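1/26/19

I finally sat down to write about the boards. When we moved to Gunville I had only one, a thin thing from a market stall, and it bent like a spoon the first summer. Since then I have become a little bit particular about wood, more than my family would like.

The board I wanted was made of narrow strips glued side by side. I first met this kind in a small shop called Garrido, where they sell them by the length and cut them while you wait. The man there told me that one wide plank will always try to curl, and that many narrow ones pull against each other and stay flat. I did not fully believe him, but I paid 80 for it and carried it home on the bus.
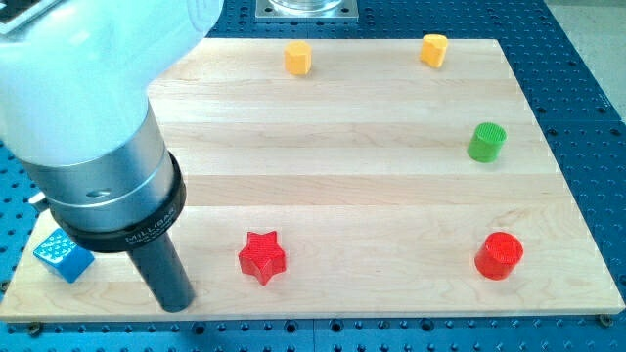
My own board is now in its second winter and I still like to look at it from close. The strips all came from one delivery, he said, and yet every one has its own opinion about colour. You get the same with pale wood like the one in the photo, where the tone changes a little from strip to strip and you can find the seams if you look for them. I used to think this was a fault. Now I would be disappointed with a board that had only one colour. That one is also held down with screws near the front corners, and I copied the idea for my work table, where I do small gluing jobs and sort the children's blocks by colour.

A word about the screws. I drilled the holes a bit wider than needed, because wood grows and shrinks across the grain and it must have somewhere to go. My first try was too tight and there was a crack by March — not long, but I saw it every day.

For the surface I tried two oils. The one from Hida smells nice and dries slowly. The one from Bimgate is cheaper and leaves a yellow shade, which I don't want on light wood. I wait 20 minutes, wipe everything off with an old shirt, and leave it until the next day. With sandpaper I stop much before 2000, although I bought a whole packet of it. My fingers cannot feel the difference.

Next I would like to make a narrow one for the window side, if Garrido still has the short pieces in the box near the door.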